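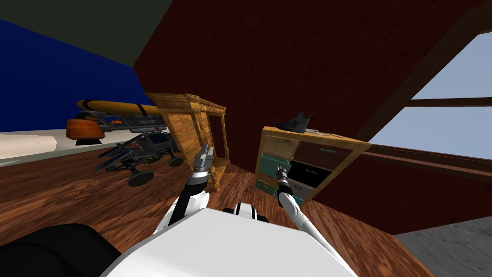 Section 2: Finding a home for your Maihi dehumidifier

Before you plug anything in, do please spend a few minutes deciding where your Maihi is going to live. We know it's tempting to switch it on the moment it's out of the box (we've all done it!), but a well-placed machine is quieter, cheaper to run and a good deal less bother to empty.

1. Stand the Maihi upright in the room for 2 hours before first use. If it has been carried on its side, leave it overnight instead.

2. Pick a flat, firm spot at least 30 cm from walls, curtains and large furniture. The air goes in at the back and comes out at the top, and both need room to breathe.

3. Check that the tank slides out towards you without catching on anything. You'll be doing this most days in a damp winter, so it's worth a practice run while the tank is still empty.

4. Close the windows and any outside doors. Inside doors can stay open if you'd like the Maihi to look after the landing as well.

Note: Wardrobes and chests of drawers pushed tight against an outside wall are favourite places for mildew. Pull them forward by a hand's width if you can, and leave their doors ajar for an hour or so while the machine is running. 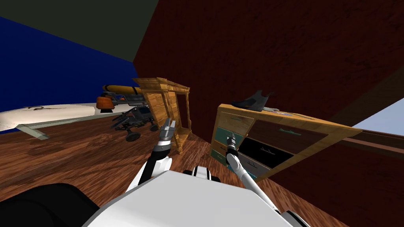

Bedroom with a wooden floor and a low bed.

Wooden floors like steady air. If yours has been damp for a long while, go gently – start on the Low setting and stay there for the first 8 days, then move up to Auto. Drying boards too quickly can open up gaps between them.

Caution: Never stand the Maihi on a bed, a shelf or a thick rug, and don't run the mains lead underneath a carpet.

Section 3: Switching on for the first time
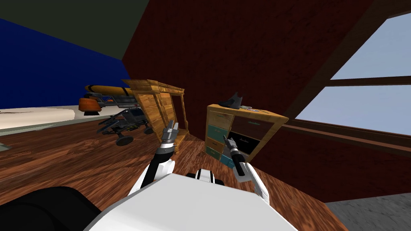 Lucrezia Fiore
Customer Guides Editor, Nultow

1. Push the tank in until it clicks. The red light stays on if it isn't quite home.

2. Plug straight into a wall socket. Extension leads are not suitable, however short.

3. Press Power, then turn the dial to Low. The fan starts at once, but the pump waits for nearly 15 minutes, so don't worry if it all seems rather quiet to begin with.

4. Leave the dial alone for the rest of the day and check the tank before you go to bed.

Caution: Always switch off at the wall before taking out the tank or cleaning the filter.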